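3장 주문서를 쓰기 전에: 양손 포장 스테이션 예산과 자리 잡기

2장까지 읽고 바로 견적부터 받고 싶으시죠? 저도 그랬습니다. 첫 스테이션 때는 팔이랑 손 가격만 보고 기안을 올렸다가 두 번이나 반려됐어요. 그래서 이 장은 Paron 양손 스테이션을 들이려는 분이 주문서를 쓰기 전에 종이 한 장으로 정리해야 할 것들을 순서대로 적었습니다. 설치 자체는 4장에 있으니 지금은 드라이버 말고 줄자랑 계산기만 챙기시면 됩니다.

여기서 다루는 작업은 선이 달린 전원공급장치를 경사 랙에서 집어 칸막이 골판지 상자에 넣는 일입니다. 다른 물건이라면 3.2절의 랙 부분은 건너뛰고 나머지만 보세요.

3.1 먼저 적어 둘 것

1. 물건 하나를 골라 저울에 올리고 무게를 적습니다. 선까지 다 올려서요. 본체만 재고 선을 저울 밖으로 늘어뜨리면 숫자가 가볍게 나오고, 그 숫자로 팔을 고르면 나중에 속도를 못 올립니다.

2. 선을 자연스럽게 늘어뜨린 상태에서 제일 멀리 나가는 지점까지 길이를 잽니다. 커넥터 끝까지입니다. 가지런히 묶어서 재면 안 됩니다. 현장에 들어오는 상태 그대로 재세요.

3. 상자의 바깥 치수, 칸 치수, 칸막이 높이를 적습니다. 새 상자 하나와 돌려쓰던 상자 하나를 각각 재는 게 좋아요. 골판지는 쓰다 보면 윗단이 보풀처럼 일어나고 칸이 조금씩 휘는데, 도면에는 그런 얘기가 없거든요.

4. 한 교대에 몇 상자를 채워야 하는지 적습니다. 희망하는 수 말고 지금 사람이 하고 있는 수를 적으세요. 이 칸이 비어 있으면 저는 견적을 시작하지 않습니다.

5. 물건 종류가 몇 가지인지, 하루에 몇 번 바뀌는지도 적습니다. 종류가 바뀔 때마다 랙 폭을 다시 맞춰야 하고 그게 다 시간이에요.

참고: 무게와 길이는 제일 큰 물건과 제일 작은 물건을 둘 다 적어 주세요. 평균값은 쓸 데가 없었습니다.

3.2 품목별로 예산 잡기

저희가 10월에 올린 기안은 한 대 기준 총액이 3,027만 원이었습니다. 그중 팔과 제어기를 묶은 Hisatano 패키지가 1,502만 원이었고요. 보시다시피 절반은 팔이 아닌 데서 나갑니다. 처음 기안 올릴 때 제가 놓친 게 바로 그 절반이었어요. 회사마다 계약 조건이 다르니 금액은 그대로 베끼지 마시고 비율만 참고하세요.

1. 팔과 제어기. Hisatano는 팔 두 개와 제어기 한 대를 한 묶음으로 팝니다. 견적서에 케이블과 비상정지 버튼이 들어 있는지 꼭 보세요. 저희 첫 견적서에는 비상정지 버튼이 별도 품목으로 맨 뒷장에 있었습니다. (맨 뒷장까지 읽는 사람이 얼마나 되겠어요!)

2. 손. 손가락이 여러 개 달린 손으로 갈지 두 갈래 그리퍼로 갈지가 여기서 제일 큰 갈림길입니다. 본체 금속면만 잡으면 되는 작업이라면 두 갈래로도 충분합니다. 그런데 선 뭉치를 살짝 모아 칸 안으로 밀어 넣는 동작이 필요하면 얘기가 달라져요. 저는 그 동작 때문에 손가락 쪽을 골랐고, 두 번째 스테이션에서도 똑같이 골랐습니다. 손은 소모품까지 같이 견적을 받으세요. 손끝 패드, 관절 나사, 손목 케이블이 기본입니다.

주의: 손과 팔의 손목 플랜지 규격이 맞는지 양쪽 판매처에 따로따로 서면으로 확인하세요. 한쪽에만 물어보면 "보통 맞습니다"라는 대답이 옵니다. 어댑터를 깎게 되면 일정이 밀리고, 손목 아래로 길이가 늘어나서 도달 거리 계산도 다시 해야 합니다.

3. 경사 랙. Stukis의 조절식 랙을 씁니다. 각도와 폭을 바꿀 수 있는 모델로 사세요. 고정식이 싸긴 한데, 물건이 한 번 바뀌면 그 차액이 바로 사라집니다. 랙을 주문할 때는 본체 폭 말고 선이 나와 있는 상태의 폭을 알려 주셔야 해요. 옆 물건과 선이 엉키면 하나를 집을 때 두 개가 딸려 옵니다.

4. 칸막이 상자. 저희는 Hourani에서 받습니다. 상자는 장비가 아니라고 예산에서 빼는 경우가 많은데 저는 초기 물량을 장비 예산에 넣으라고 권합니다. 시운전 동안 망가지는 상자가 꽤 나오고, 그걸 생산 쪽 재고에서 빌려 오기 시작하면 서로 얼굴 붉힐 일이 생겨요. 칸막이 윗단이 많이 해진 상자는 시운전용으로 따로 모아 두세요. 깨끗한 상자로만 동작을 잡으면 본 가동 첫날 손끝이 칸막이에 걸립니다.

5. 작업대. 상판은 밝고 무늬 없는 것으로 고르세요. 흰색이면 제일 편합니다. 검은 커넥터와 색깔 선이 바탕에서 잘 떨어져 보여서 카메라 설정에 들이는 시간이 줄어듭니다. 다리에는 높이 조절 발이 있어야 하고요.

6. 카메라와 조명. 머리 쪽에 다는 카메라 한 대는 기본이고 손목 카메라는 선택입니다. 예산이 빠듯하면 손목 카메라를 뒤로 미루되 배선 통로만큼은 처음에 만들어 두세요. 나중에 뜯는 값이 카메라 값보다 더 나옵니다.

7. 예비비. 저희는 300만 원을 잡았고 거의 다 썼습니다. 어댑터, 추가 케이블, 조명 가림막, 그리고 잘못 산 랙 받침까지요. 예비비 칸을 0으로 적으면 결재는 빨리 나는데 그다음 달에 추가 기안을 쓰게 됩니다. 저는 추가 기안을 세 번 쓰고 나서 배웠어요.

참고: 교육비가 패키지에 포함인지도 물어보세요. 포함이라고 해도 두 사람까지만인 경우가 있습니다. 교대 근무를 하는 곳이라면 부족합니다.

3.3 자리 잡기

돈 계산이 끝났으면 바닥에 테이프를 붙일 차례입니다. 저는 이 단계를 제일 좋아해요. 종이 위에서 그럴듯하던 배치가 바닥에 그려 놓으면 바로 들통나거든요.

1. 작업대가 놓일 자리에 마스킹 테이프로 외곽선을 그립니다.

2. 그 바깥으로 사방 200mm를 더 그립니다. 팔이 움직이는 범위와는 별개로, 늘어진 선이 작업대 가장자리를 넘을 때를 대비한 여유입니다. 안전 구역은 Hisatano 설명서의 기준을 따로 적용하세요.

3. 상자는 두 손의 한가운데, 몸쪽 가까이에 둡니다. 양손이 왼쪽 아래와 오른쪽 아래에서 들어오게 하면 어느 칸이든 한 손이 칸막이를 건드리지 않고 접근할 수 있습니다. 상자를 멀리 밀어 두면 손이 위에서 덮게 되고 카메라가 칸 안을 못 봐요.

4. 랙은 상자 오른쪽에 비스듬히 둡니다. 상자에 가까운 쪽이 꺼내는 쪽입니다. 이때 상자 벽과 랙 사이에 손이 드나들 틈을 남겨 두세요. 선이 랙 옆으로 넘어와 늘어지기 때문에 빈 랙으로 틈을 재면 꼭 모자랍니다. 물건을 올려놓고 재셔야 합니다.

저희 현장은 대략 이런 배치로 갑니다. 손은 Changingtek 제품이고, 칸에 담긴 선 뭉치와 랙 위에서 늘어진 선이 자리를 얼마나 먹는지 봐 주세요. 본체 치수만 가지고 계산하면 이 부피가 통째로 빠집니다. 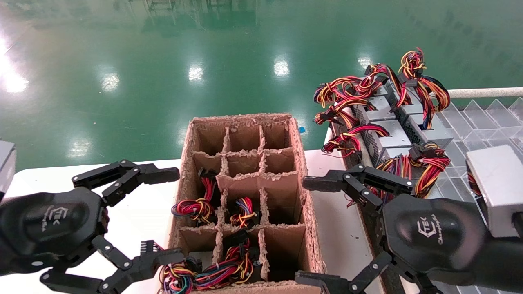 5. 바닥 반사를 확인합니다. 에폭시 바닥이 반짝이는 곳이라면 천장 조명이 바닥에 비쳐서 카메라에 하얀 얼룩으로 들어옵니다. 머리 카메라 높이에 휴대폰을 들고 작업대 너머를 찍어 보세요. 얼룩이 상자 바로 뒤에 걸리면 작업대를 돌리거나 가림막 비용을 예산에 넣어야 합니다. 오전 10시에 한 번, 오후 4시에 한 번 찍으면 창문 빛까지 잡을 수 있어요.

6. 전원 콘센트와 공압 배관 위치를 테이프로 표시합니다. 공압을 안 쓰는 구성이라도 표시는 해 두세요. 다음에 손을 바꾸고 싶어질 수 있으니까요.

7. 사람이 랙에 물건을 채우러 들어오는 길을 그립니다. 이 길이 팔의 동작 범위를 가로지르면 채울 때마다 스테이션이 멈춥니다. 첫 스테이션에서 저희가 딱 그랬고, 결국 랙 방향을 통째로 돌렸습니다.

8. 꽉 찬 상자가 나가는 길과 빈 상자가 들어오는 길도 그립니다. 같은 길을 써도 되지만 상자를 잠깐 내려놓을 자리는 따로 있어야 해요.

주의: 작업대 위에는 상자와 랙, 물건만 두세요. 테이프 조각이나 꼬리표 같은 작은 것도 시작 전에 치웁니다. 사소해 보여도 커넥터와 색이 비슷하면 인식이 흔들릴 수 있습니다.

3.4 견적 요청서에 꼭 넣을 문장

판매처에 보낼 때 저는 아래 문장을 거의 그대로 붙여 씁니다. 필요하면 고쳐 쓰세요.

- 취급 물건은 선이 달린 상태의 전원공급장치이며, 선을 묶지 않은 상태를 기준으로 한다.
- 상자는 골판지 칸막이형이고, 사용으로 윗단이 해진 상자도 대상에 포함한다.
- 시운전은 구매자의 현장, 구매자의 조명 아래에서 한다.
- 손의 소모품은 품목별 단가와 납기를 따로 적는다.
- 손목 어댑터가 필요한 경우 그 비용과 무게, 두께를 견적에 넣는다.

세 번째 문장은 절대 빼지 마세요. 판매처 시연장에서 잘 되던 동작을 저희 바닥으로 가져오니까 조명부터 다시 잡아야 했습니다. 그때 문장 한 줄이 있어서 추가 비용 없이 재조정을 받았어요.

참고: 시연을 보러 갈 때는 물건과 상자를 직접 들고 가세요. 무겁고 귀찮지만 판매처에 있는 견본은 대개 선이 예쁘게 묶여 있습니다.

3.5 일정과 주문 순서

주문은 오래 걸리는 것부터 넣습니다. 저희 경우는 손이 제일 늦게 왔고, 그다음이 팔과 제어기였습니다. 상자는 며칠이면 오니까 급할 게 없는데, 칸 치수만큼은 일찍 확정해야 합니다. 칸이 바뀌면 손이 들어가는 깊이와 각도가 전부 바뀌거든요.

1. 칸 치수를 확정하고 Hourani에 견본 상자를 요청합니다.

2. 견본 상자에 물건을 손으로 직접 넣어 봅니다. 사람 손으로 넣어도 빡빡하면 칸을 키우세요. 로봇 손은 등판이 두툼해서 사람 손보다 여유가 더 필요합니다.

3. 손을 발주합니다. 플랜지 확인 서류를 받은 뒤에요.

4. 팔과 제어기를 발주합니다.

5. 랙과 작업대를 발주합니다. 랙이 먼저 도착하면 물건을 올려 두고 선이 얼마나 늘어지는지 미리 보세요. 의외로 이때 배치가 한 번 더 바뀝니다.

6. 카메라와 조명은 마지막입니다. 3.3절에서 찍어 둔 바닥 사진을 판매처에 같이 보내면 가림막까지 한 번에 상담받을 수 있습니다.

주의: 팔이 먼저 왔다고 손 없이 동작을 다 짜 두지 마세요. 저는 급한 마음에 그렇게 했다가 손을 달고 나서 거의 처음부터 다시 했습니다. 손목 앞으로 나오는 길이도, 무게중심도 달라집니다. 팔만 있는 동안에는 수평 맞추기와 비상정지 시험까지만 해 두면 충분해요.

3.6 결재 올리기 전 확인

- 3.1절의 다섯 항목이 모두 숫자로 채워져 있다.
- 총액에 소모품과 예비비가 들어 있다.
- 바닥 테이프 배치를 사진으로 찍어 첨부했다.
- 플랜지 확인 서류가 양쪽 판매처에서 왔다.
- 교육 인원이 교대 조마다 한 명 이상이다.
- 랙을 채우는 길이 동작 범위 밖에 있다.

하나라도 비어 있으면 그 절로 돌아가서 채우고 오세요. 다 됐으면 4장의 포장 풀기와 작업대 수평 맞추기로 넘어갑니다. 바닥 테이프는 4장이 끝날 때까지 떼지 마시고요.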